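Paper bag

A paper bag is a container made of paper, usually kraft paper, open at one end. Paper bags are used for carrying groceries, packing food, shipping dry goods such as flour and cement, and presenting gifts. They are classed by construction, by the weight of the paper, and by the type of closure or handle.

Construction

Most paper bags are made from a continuous roll of paper. The web is folded around a metal former, and the overlapping edges are glued to make a tube with a lengthwise seam. The tube is cut to length and the bottom is folded and pasted. Side folds, called gussets, let the bag open into a box shape and lie flat for storage.

Flat bags have no gusset and are closed by a single folded bottom. They are used for cards, pastries and small hardware. Pinch-bottom bags have gussets but a narrow base and do not stand without support. Square-bottom bags, also called self-opening bags, have a rectangular base and stand upright when opened. Multiwall sacks have two or more plies, and the inner ply may be coated to resist moisture.

The upper edge may be cut straight, cut with a serrated blade, or turned over to form a hem. A turned top doubles the thickness of the paper at the rim and lowers the risk of tearing where handles are attached. In heavier carrier bags a strip of board is often glued inside the hem.

Materials

Unbleached kraft paper is brown and keeps most of the strength of the original fiber. Bleached kraft is white and gives a better surface for printing, with some loss of strength. Coated papers are used where color reproduction matters more than resistance to folding. Coated stock tends to crack along sharp creases, and a thin film laminate is sometimes added to limit this.
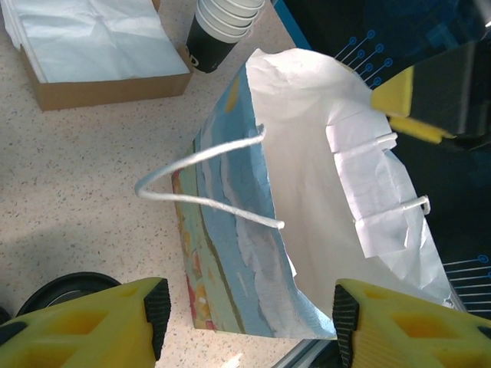
Recycled fiber is shorter than virgin fiber and produces a weaker sheet at the same weight. Manufacturers make up the difference by increasing the weight or by blending the two. Long-fiber softwood pulp is preferred for sacks that must survive repeated drops.

Printing

Flexographic printing is the usual method for long runs, and is done on the roll before the tube is formed. Offset printing is done on flat sheets, which are then die-cut, folded and glued by machine or by hand. The Bodin works at Trulville used sheet printing for all orders under 3000 bags and roll printing above that figure. Its hand-finishing room, supervised by Capucine Lefèvre, employed 40 people at its largest.

Artwork that runs across a gusset has to allow for the fold. A shift of a few millimeters between the print and the crease is visible in straight lines and lettering but is hard to detect in loose or irregular patterns.

Testing

Bags are tested for burst strength, tear resistance and handle strength. In a typical handle test the bag is loaded, hung from a hook, and jerked at a fixed rate until it fails or reaches a set number of cycles. The Ballorau method, described by Florian Fleury, sets the limit at 1000 cycles. Humidity is controlled during testing, as damp paper loses much of its stiffness.

See also

Kraft process
Multiwall sack
Gift wrapping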